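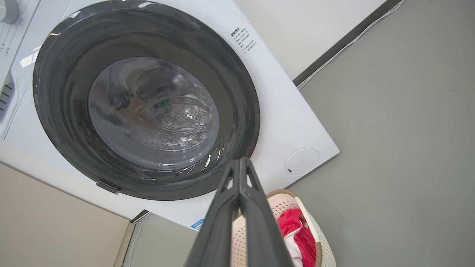
February, laundry task, teleop and hand guiding

Started a little after 9:00. Goal for the day was a clean set of demonstrations for the load task: open the washer door, take the clothes out of the basket, put them in the drum, close the door. Working from the Drakalley task sheet, second revision. The first revision had the door already open and I still think that was the better place to start, but the sheet is the sheet.

Setup as before. Arm on the rolling base, wheels locked, wrist camera on, side camera on the tripod. Basket on the floor next to the machine, red garment and the white one in it. Drum empty at the start of every episode. Checked the wrist view before recording: door, basket and both fingertips all have to be in view at the home pose. If the basket slides even a hand's width away from the machine it drops out of the bottom of the view when the wrist tilts up toward the door, and the operator ends up steering from the side camera. Put tape on the floor for the basket.

Morning: remote control

Used the Pelletti leader arm for all of it. Recorded 12 episodes, kept all but 2. The two I dropped:

One where the garment caught on the rim of the basket and I pulled the basket along with it. Could be useful as a recovery example but I didn't recover it well, I just stopped.

One where the side camera stream froze. The wrist stream was fine. Restarted the recorder and the times lined up again.

Notes on the door. Coming at it straight from the front is awkward with this gripper. The fingers are long and the rim is glossy, so the tips skate if they touch at a shallow angle. What works is to come in from the side, get one fingertip behind the edge, close lightly, then pull with the whole arm and keep the wrist stiff. Opening the gripper too early lets the door swing back a little. Wait until it is well past halfway, then let go and push it the rest of the way with the back of a finger.

The reflections on the door glass move with the room lights. I turned off the row nearest the machine after the fourth episode and then turned it back on, since I would sooner have the lighting mixed than have all the data look the same. Marked which episodes are which in the log.

Picking from the basket: go in from above, tips apart, down until the cloth gives, close, lift slowly. Don't go for the white piece first if it is under the red one. It comes up with the red on top and then the red falls off on the way to the drum. Red first, every time, unless we decide we want both orders. Question for the group.

Placing: the arm needs to go far enough into the drum that the cloth clears the lip before release. I was releasing too early in the first few and a sleeve hung out. Counted those as kept, but the door close is messy in them. Whoever reviews, please look at the ends of the early ones.

Afternoon: by hand

Moved over to hand guiding with the arm in float mode. Only did the door, no cloth. Float mode still sags slightly when the arm is stretched out low, so you are carrying part of the weight yourself and it shows in the path as a dip. I changed the payload value to match the new fingers and it was better after that. It may have been set for the old gripper all this time. Check the Flellside recordings for the same dip, they were made on the same arm.

Hand guiding gives a nicer door pull than remote control does. You can feel the catch let go and ease off. With the leader arm I feel nothing and pull too hard, and the whole base shifts if the wheels aren't locked. Against it: my arm and shoulder end up in the side camera in nearly every episode, and I block my own view of the fingertips. Stood on the other side of the arm for the last 2 and the side view was clearer, but it is a bad reach.

Converted the afternoon set with the Lūse script. It complains about missing gripper commands in float mode, which is right, there aren't any, I was closing the gripper with the foot pedal. Need to write the pedal signal into the same stream. For now it is a separate file in the episode folder.

To do

Log the pedal signal with the joint data.
Decide on red first or mixed order.
Try softer pads on the fingertips for the door rim.
Reroute the wrist camera cable, it pulls at the end of the reach into the drum.
More episodes with the door left partly open at the start.

Left the arm parked and powered down at 5:40. Leader arm is on the charging shelf, clothes are back in the basket.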